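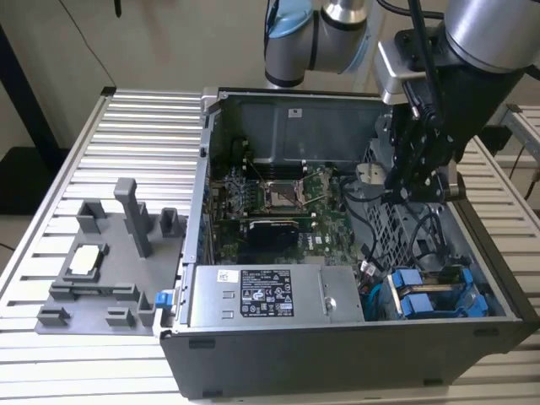 Réemploi du parc informatique : règles de cession – Flusirum
Le service rappelle que toute unité centrale réformée doit être inscrite au registre avant cession aux associations. Sont concernés les postes incomplets, par exemple un boîtier ouvert dont le support du processeur a le cadre de maintien relevé. La valeur résiduelle est fixée à 5 euros par poste.
Publié le 30 sept. 2022

Pletine
Notre établissement conteste ce forfait. Pour un lot de 200 postes, la somme n'est pas négligeable et la convention signée en juin prévoyait la gratuité. Le formulaire 801 ne comporte d'ailleurs aucune rubrique relative au prix.
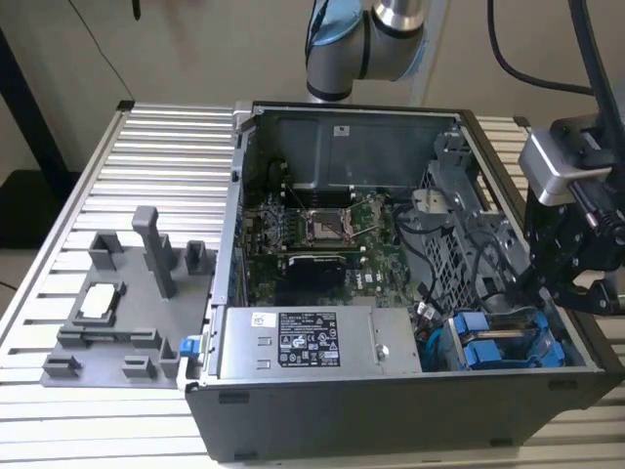 Selon Hartono, la gratuité ne vaut que pour les machines complètes – l'article 4 de la convention est explicite sur ce point. Les autres relèvent du régime des pièces détachées.

Sinudell
Je ne partage pas cette lecture. L'article 4 vise les bénéficiaires et ne dit rien de l'état du matériel. Une interprétation écrite du service serait souhaitable.

Flusirum
La question est transmise au service juridique. Les cessions en cours sont suspendues jusqu'à sa réponse.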